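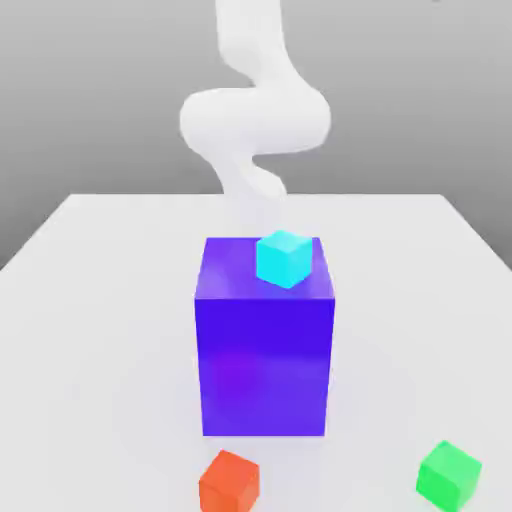 Handullow to Open Rebuilt Public Library and Reading Garden in February

HANDULLOW – The Handullow Public Library will reopen in February in its rebuilt home on Harkberg Street, with twice the floor space of the old branch, a walled reading garden and a local history room that will be open to the public for the first time.

The doors will open at 10 a.m. on opening day. Library cards issued at the old branch remain valid, and borrowers do not need to register again. Books checked out from the temporary location at the Nigam Building can be returned to either site until the end of the month.

The new library replaces the single-story branch that stood on the same lot for 68 years. The old building had one public restroom, no elevator to its basement stacks and a roof that had been patched many times. The library board voted to rebuild on the site after a survey of cardholders showed strong support for staying downtown, within walking distance of the middle school and the Route 20 bus stop.

"Residents told us they wanted a bigger library in the same place, with more seats and longer hours," the library board said in a statement. "The building that opens in February follows those requests closely. We thank everyone who put up with the temporary location while the work was going on."

What is in the new building

The first floor holds the main desk, the children's room, new fiction and the newspaper and magazine area. Returns can be made at a slot beside the front entrance at any hour. The children's room has its own restroom, a story corner with carpeted steps, and low shelves that a child of four or five can reach without help.

Adult nonfiction, large print and the audiobook collection are on the second floor, along with five study rooms. Study rooms seat two to six people and can be booked for up to two hours at a time. The library has added 3000 new titles to its shelves for the opening. Most of the money for these came from the annual book sale, and the largest share went to picture books, cookbooks, home repair guides and Spanish-language fiction.

The lower level, which was closed to the public in the old branch, now houses the Flallow Room. It holds the town's local history collection: property maps, school yearbooks, bound volumes of the former Handullow weekly newspaper, and the business records of the Flallow woolen mill. The mill records include pay books, dye recipes and sample cards with pieces of cloth still attached. A total of 3033 items from the collection have been cataloged and can be requested at the desk. Cataloging of the remaining boxes will continue after the opening.

Visitors to the Flallow Room may use pencils and laptops. Pens, food and drinks must be left in the lockers outside. Phones may be used for taking pictures of documents with the flash turned off.

The reading garden

The garden is reached through a glass door at the back of the first floor. It occupies the ground where the old staff parking lot used to be. Brick saved from the old branch was used for the garden wall and for the path, and the carved stone that once sat over the front door has been set into the wall facing the entrance.

Planting was planned with low upkeep in mind. There are serviceberry trees, ferns along the shaded side and a bed of herbs near the benches. Much of it will not look like much in February – the bulbs and the herb bed are expected to fill in by late spring. The garden will be open whenever the library is open, except when there is ice on the path.

Hours and parking

The library will open at 10 a.m. and close at 8 p.m. on weekdays. Weekend hours will be 10 a.m. to 5 p.m. The temporary location closed at 6 p.m., and the later closing time was the most common request in the cardholder survey.

There are 20 parking spaces on the north side of the building, including three accessible spaces next to the ramp. Parking is free for two hours. Additional parking is available in the municipal lot on Nigam Avenue, a short walk away. Bicycle racks are located by the front entrance and next to the garden gate.

Both public entrances are step-free. An elevator serves all levels. Hearing loops have been installed at the main desk and in the community room, and staff can provide a portable loop for use in the study rooms on request.

Opening programs

There will be a short welcome at the front entrance at 9:45 a.m. on opening day, followed by a family story hour at 11 a.m. in the children's room. Tours of the Flallow Room will leave from the main desk at 1 p.m. and 3 p.m. The tours are free, but space on the lower level is limited and visitors are asked to sign up at the desk when they arrive.

Regular programs will start the following week. These include the morning toddler group, the evening book club, the knitting circle and the homework table for grades four through eight. English conversation classes, which were paused during construction, will return with a daytime and an evening group. The tax form help desk will run in the community room through the filing season.

Community groups in Handullow may book the community room at no charge for meetings that are open to the public. Private bookings are available for a fee. Forms can be picked up at the main desk.

Temporary location

The temporary library in the Nigam Building will stop lending books one week before the new library opens, so that its collection can be moved. No fines will be charged on any item that falls due during that week. Items on hold will be transferred automatically, and borrowers will be notified by email or phone when they are ready for pickup on Harkberg Street.

Book donations are not being accepted during the move. The library will start taking them again in the spring, ahead of the next book sale.

About the Handullow Public Library

The Handullow Public Library serves residents of Handullow and the surrounding townships. Cards are free to anyone who lives, works or attends school in the service area. The library is supported by local property taxes, grants and proceeds from its annual book sale.

Media contact: Communications Office, Handullow Public Library, Harkberg Street, Handullow. Members of the press who would like to visit the building before the opening should contact the office to arrange a time.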